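Live Music and Small Rooms - Project Report
Canan Yurt
Submitted 15th January

What I did

Went to two shows by the same band and compared them. The band is Fliltska, five-piece, mostly funk with a lot of synth on top. First show was at the Clistley, a bar with a stage in the back room. Second was Gandley Hall, seated, much bigger. Question was whether the same set gets played differently depending on the room. My proposal in May said I would also interview the drummer. That did not happen, he never wrote back.

Numbers first. The Clistley sold 121 tickets, Gandley sold 246. Set list was almost the same both nights, only the encore changed. 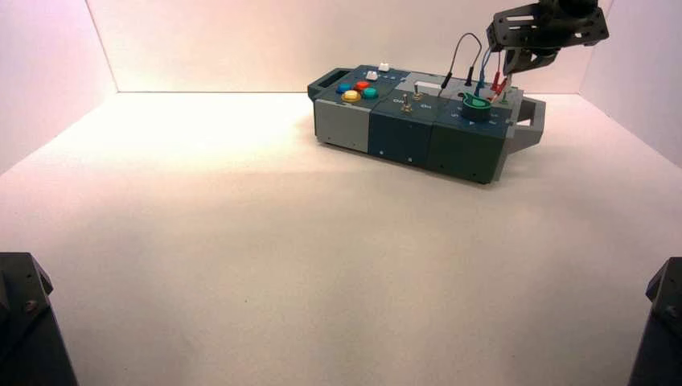

At the Clistley the opener ran long. Bass solo, then a sort of call and response with the front row, then the horns came back in late (on purpose I think). People were right up against the monitors. Hard to take notes, somebody spilled a drink on page one. The keyboard player, Yazıcı, kept stretching the intros and watching the drummer for the cue. Three of the slow songs got sped up. By the end it was really one long jam with short stops for tuning.

Gandley was tighter. Same songs but shorter, solos trimmed, more talking between numbers. The sound was way better, you could hear the guitar parts that got lost in the bar. But people stayed in their seats untill the last part of the set and I think the band noticed. Yazıcı played the intros pretty much like the record.

How I compared them

Recorded both nights on my phone with permission from the venues. Timed each song, marked where solos started and stopped, and wrote down crowd noise as low, medium or high. The crowd noise part is just my opinion. Should of had a second listener for that.
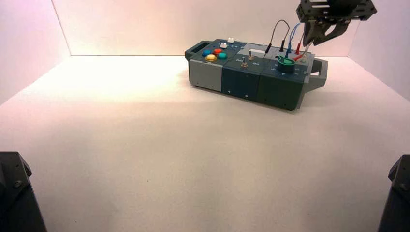 Marking the recordings took longer than anything else in the project. I was pausing and typing, pausing and typing, and lost my place constantly. What I needed was one key per event - solo, vocal, crowd, talking. Four round push buttons in a cluster, blue, red, yellow and teal, would have done the whole job, one color for each. Next time I would set that up before listening to anything.

Problems

Two shows is a small sample. Different nights of the week too, and the bar crowd had been there since dinner. The phone clipped badly at the Clistley so the loud parts all look the same on the level meter.

What I found

The solos were longer in the small room, on every song that had one. Tempo was faster there on the slow songs, no real difference on the rest. Crowd noise went with the longer solos but I can't say which came first. Full timings are in the apendix, song by song, with the encores listed separately.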